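Fruit service, no waiter

The arm at work over the fruit plate, with a hand held out below the banana. 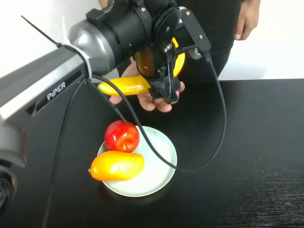
There is a rule in the back room of the Gellum shared workshop that you may not eat the test fruit until it has been dropped at least once. The maker who wrote the rule is also the one who usually breaks it.

"The mangoes are the problem," she says. "They go from rock to soup overnight, and I'm not wasting a good one on science."

She asked that her name be left out, on the grounds that her employer thinks she spends her evenings at the gym. What she spends them on is Misent, a build that has been running since June and whose stated aim is to pick up a piece of fruit and put it in somebody's hand. The arm is a PiPER, bought second-hand with what had been the bathroom money. The bathroom still has its brown tiles.

Why fruit? "I started with wooden blocks like everyone else. Blocks are very polite. They've got flat sides and they stay where you put them. Then I tried a banana and the whole program fell over."

A banana, she explains, has a middle that isn't where the software reckons it is. Grip it too near one end and it swings. Apples roll. She is fond of apples the way some people are fond of a difficult uncle.

The grip force is set on a scale of her own devising that runs to 200, with no units. A banana gets 80. "I had it on 200 for a week because I'd typed it in as a placeholder. We ate a lot of smoothies."

The handover itself took longer than the grabbing. Her first version simply opened the gripper at a fixed spot and left the human to sort it out. The second waited for a spoken command and, in a workshop with a bandsaw going, heard commands all evening. The current one, Skoson, lives on an old laptop with a missing F key and waits for a small tug before letting go.

"People don't tug, though. They stand there with their palm up like they're checking for rain. So it holds on, and they look at me, and I say, give it a pull. Then they pull like they're starting a mower."

She keeps a log of every attempt in a school exercise book. It had reached 837 entries when we spoke, and she is candid about the quality of the notes. One page says only "no". Another says "good!!" and has a sticky brown mark across it that she declined to discuss.

The cables are a sore point. She has replaced the gripper lead 4 times, and more than one visitor has offered an opinion on how it ought to be run. "Everybody who walks in here is a cable expert. I've got cable ties. I own hundreds of cable ties. I'll trim the tails when it's finished."

When will that be? She laughs at this for longer than the question deserves. There is a base plate to remake first, and a local hobby fair at Cheetham she has half promised to attend, where she expects small children to ask whether it can do grapes.

"It can't do grapes," she says. "I've tried grapes. Put that it's under development."

Misent is on the bench most evenings from seven, unless the laser cutter is booked, in which case the room gets too smelly to work in. Visitors are welcome to have a turn at the catching end. Bring your own mango.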